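Vadham to repaint island markings, review parking on side streets

Vadham will repaint the road markings at the grass traffic island on its western approach in September, the town's roads office said. The work is part of a safety review covering the approach road and the residential streets behind it.

The office received 164 comments from residents over the spring. Most dealt with low sun in drivers' eyes, worn paint and cars parked close to the planted beds.

"People come around that bend with the sun straight in front of them," said Frøydis Nygård, who is leading the review. "They need to see the lines."

Painting will be done in 2 stages, starting at 7 a.m. One lane will stay open. The contractor, Clerell, has been given a budget of 2,000 for paint and signs.

Clear sky over the streets under review in Vadham
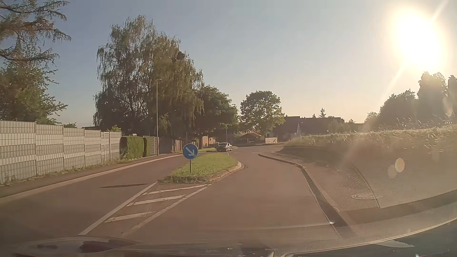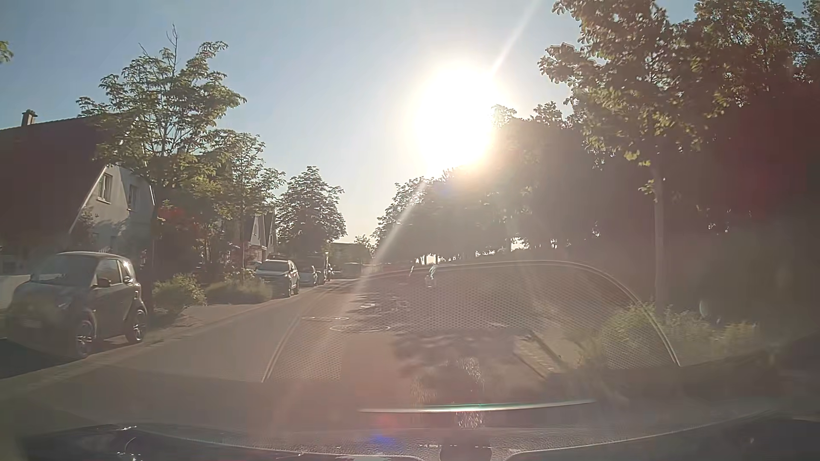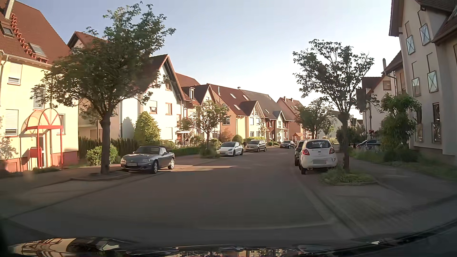
Parking rules will be looked at separately. Settimio Costa, who represents the area on the town council, said he wants existing spaces kept wherever drivers can see past them. No trees will be removed.

Residents can send further comments to the roads office until the end of the month. Drivers coming from Brastia should allow extra time while painting is under way.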